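How to Run a Fan Club Giving Project

Fan clubs have always sent things to artists: flowers, cakes, framed drawings, stuffed animals. Many artists now ask fans to put that money and effort somewhere else. This page explains how our club runs a giving project in the name of a singer or band, from the first idea to the final post. It is written for small clubs with members in more than one town.

The example used throughout is the book drive we ran for the Mumon tour. It collected 224 books for the after-school reading room in Jalcombe.

Step 1: Pick one thing to collect

Choose a single kind of item. Books, socks, school supplies and canned food all work. Mixed drives take longer to sort, and members end up asking the same questions over and over about what counts.

Try to connect the item to the artist. Mumon has a song about learning to read late, so books were an easy choice. The connection doesn't have to be clever. A favorite color or an old interview is enough to give people something to talk about when they post.

Step 2: Call the place that will receive it

Do this before you announce anything. Ask who handles donations, what condition things need to be in, how much they can store, and which hours they can take a delivery. Write down the name of the person you spoke to.

In our case that was Ubaldo Melis. He told us that picture books were needed most and that they already had more encyclopedias than they could shelf. We would have taken in boxes of the wrong thing without that call.

Ask as well whether they want the artist's name used. Some places are happy with a sign on the wall. Others would prefer a plain thank-you, or no mention at all. Go with what they say. 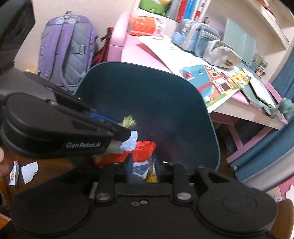

Scrap paper and the teal trash bin by the children's desk.

Step 3: Check the rules on the artist's name

A fan club is not the artist. Your posts and flyers should say "organized by fans of" and never "presented by" or "in partnership with." Do not use official logos, album covers or tour photos on anything you print. A drawing made by a member is fine if the member agrees in writing.

If the artist's office has a fan contact address, send a short note saying what you are doing, where and when. You may not hear back. Keep a copy either way. Do not tell members that the artist might show up, even if you are hoping for it.

Step 4: Set the dates

Seven weeks is a good length for a collection. Shorter drives miss people who only check the group now and then, and longer ones lose energy in the middle. We opened in March and closed a week before the Vedmont concert, which left time to sort and deliver.

Post three times: once at the start, once at the halfway point, and once when a few days are left. Put the drop-off address, the closing time and the list of accepted items in every post. People often see only one of the three.

Step 5: Set up drop-off points

You need a place with regular hours where a box can sit without being in the way. Cafes, record shops and hair salons are worth asking. We had a box at Rizzi, the record shop on the corner across from the bus station, and another in Kauko Koskela's front hall for members on the north side.

Label each box on all four sides and on the top. Include a phone number. Empty the boxes at least once a week, more often near the end. A full box looks like a finished drive and people will walk past it.

Step 6: Sort and log

Set aside one afternoon. Two people can sort and one can write. For each bag or box, log the date it came in, the first name of the donor if you have it, and the number of items. A shared spreadsheet is enough. We had 54 donors on the list, plus several bags with no name.

Take out anything damaged, written in or missing pages. Wipe covers with a barely damp cloth and let them sit open before you pack them. Pack books flat, with the heavy ones at the bottom, and stop while you can still lift the box with ease. Number the boxes and write the same numbers in the log.

Fan notes tucked inside the books are a nice touch if the receiving place agrees. Ask members to use first names only and to leave out phone numbers, email addresses and social media handles. Xiaoyan Jiang read every note before it went in. Allow more time for this than you think it needs.

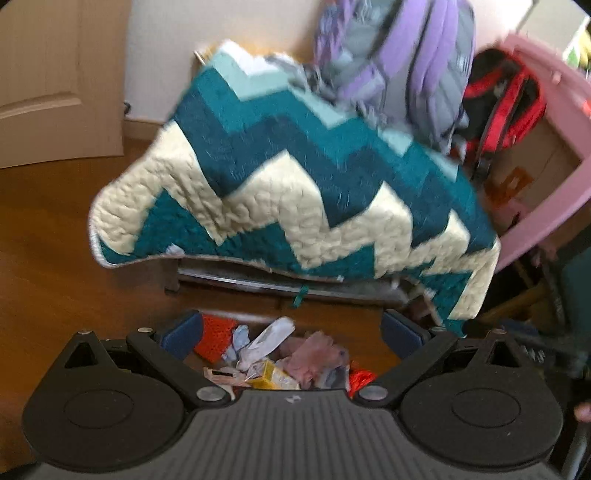

Vedmont Listeners' Club | Giving Projects Team

Step 7: Deliver

Confirm the time the day before. Two or three people is plenty. A large group in matching shirts can be a lot for a small room, especially when children are there after school. Bring a printed copy of the log and ask for a signature on it.

Keep the visit short. Carry the boxes where you are told to, thank the person, and go. If you have been invited to stay for an activity, follow the lead of the regular staff.

Step 8: Ask before you photograph people

Children should not be in fan club posts unless the receiving place has permission from each family. The simplest answer is to photograph the boxes before you leave home. Check the background for name tags, sign-in sheets and license plates.

Step 9: Write the closing post

Put the total in the first sentence. Then say where the items went, name the drop-off shops, and thank the donors as a group. Do not rank people by how much they gave. Ilaria Palumbo keeps ours under 150 words and answers comments for two days afterward.

Leave out any comparison with other fan groups. It starts arguments, and the comments stop being about the reading room.

If money was left over

We spent 56 dollars on boxes, tape and gas, paid from the club fund. If members gave cash for supplies and some remains, post the amount and let them choose between returning it, giving it to the same place, or holding it for the next drive. Save the receipts for a year.

Clubs that want a blank copy of our log sheet can write to Tshepo Masilela through the contact page. Please say which town you are in and what you plan to collect.

Contact | Copyright Vedmont Listeners' Club | Back to top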